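Running a household in two currencies: tips from our kitchen table

We get paid in Canadian dollars and a fair slice of our bills lands in euros, so the exchange rate gets talked about over breakfast here more than the weather does. I love this stuff! You don't need charts or a trading account for any of it, just a notebook and a bit of patience.

Write down the rate you paid
Every time you convert money, note the rate you received, the fee, and the amount that arrived at the other end. Divide what left your account by what landed and you have your true rate. Do this for a few months and you'll never be dazzled by a "zero commission" sign again - the cost is tucked into the spread.

Split the big ones
If a large bill is coming (ours is the roof on my mother-in-law's place, due in December), break the conversion into 5 equal chunks and send them at regular intervals. You won't catch the best rate of the season, but you won't put the whole lot through on the worst morning either. Check the flat fee first. If your provider charges per transfer, two chunks may be plenty.

Set an alert and walk away
Most banks and transfer services will email you when a pair reaches a level you choose. Pick something realistic, a cent or so better than today, and give it an end date. My neighbour Liviu Zamfir held out 90 days for a rate that never came, and then paid for his daughter's residence at a worse one. He now writes his deadline on the calendar in red.

Keep a small float
We hold enough euros to cover two months of the regular bills. It takes the panic out of a bad week, and topping it up when the dollar is having a good run feels wonderful. Don't let it grow into a bet, though. Money you need for groceries at home should stay in the currency you buy groceries with.

Say no at the card machine
When a terminal overseas offers to charge you in Canadian dollars, choose the local currency. The same goes for bank machines. Yaryna Onyshchenko, who got me started on all this, compared her receipts after a trip and found she'd paid more than 13 dollars extra on one restaurant cheque.

Sort the leftover cash
Coins are nearly impossible to change back, so spend them before the airport. Notes can go in labelled envelopes, one per currency, with the rate you paid pencilled on the front. Check they're still in circulation every so often.

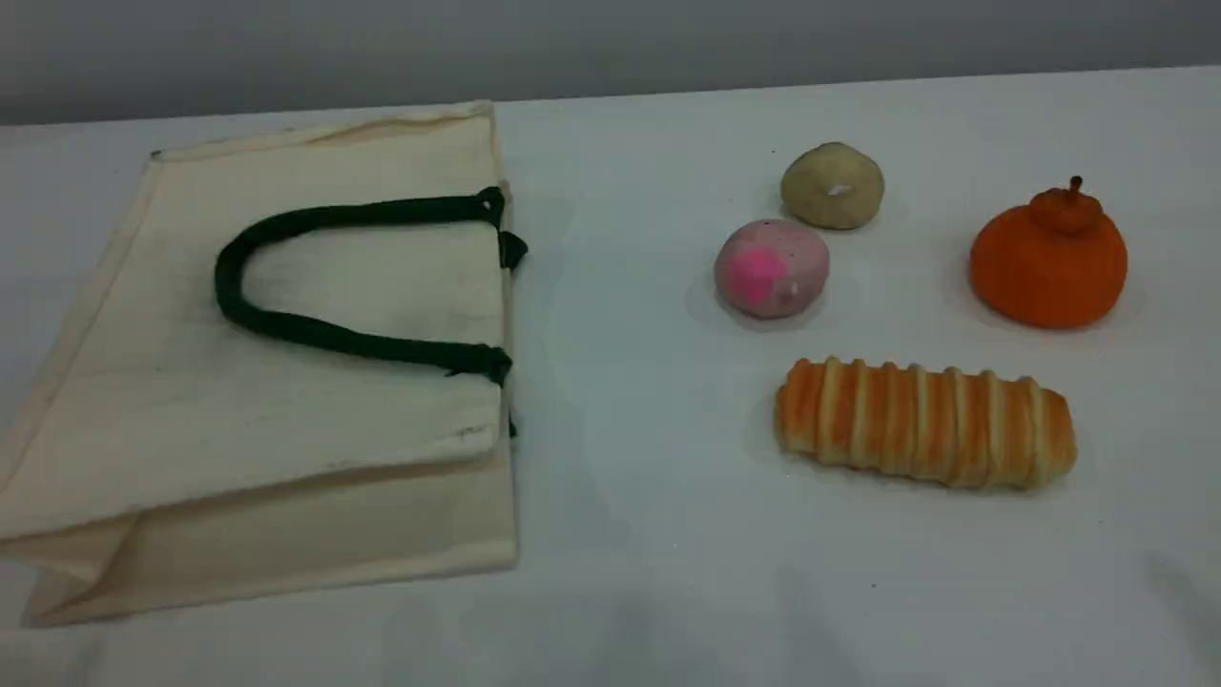

Groceries are the best place I know to see a weak dollar at work, and they make a terrific monthly exercise for the kids. Choose a short list of imported foods, buy the same ones each month, and pencil the prices beside that month's exchange rate. A plain canvas tote like the cream one with the green rope handle is all the gear you need, and four items of food on the table will do for a first try. Expect a lag, as shops usually sell through older stock before the tags change. Our coffee column is the one we fight over - my son swears he can call it a month ahead, and so far he's been right twice.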